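Amber glass (tableware)

Amber glass is glass coloured anywhere from pale honey to deep orange-brown. In tableware and ornaments it is best loved in its pressed form, where ridges, beads and flutes make the most of the colour. Few household materials change so much with the light: a lidded dish that looks almost brown in a dim cupboard can blaze yellow on a windowsill on a February morning.

Colour

The shade comes from small amounts of iron, sulphur and carbon in the molten glass. Thickness matters a great deal. Thin parts look golden and thick parts much darker, so a single piece made from one pot of glass can show a whole family of tones.

Pattern and shape

Pressed pieces are made by forcing molten glass into a patterned mould with a plunger. Radiating ribs are a favourite pattern and a splendid one, because every ridge picks up its own streak of light while the groove beside it stays dark. Rims may be plain, scalloped or beaded. Beaded rims are prized by many collectors, though they chip easily. Knobs and finials were often fluted to match the body. 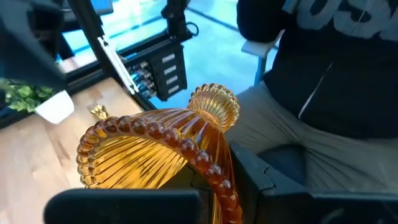 Decorative piece in amber glass, with radiating ridges, a beaded rim and a ribbed knob.

Collecting

The Hallport collection, put together by Nesrin Başaran, holds 908 pieces of coloured glass, of which 600 are amber. Her handlist sorts them by rim pattern, a wonderfully practical system that other collectors have since taken up. Yiğit Coşkun later added 16 entries on knobs and finials, including several from the short-lived Vuorinen glassworks, whose wares are seldom marked.

Care

Amber glass should be washed by hand in lukewarm water, at no more than 40 °C, with a soft brush for the grooves. Sudden changes of temperature can crack the thicker parts. Lidded pieces are best lifted by the body, with the lid carried separately.

See also: Pressed glass; Carnival glass; Finial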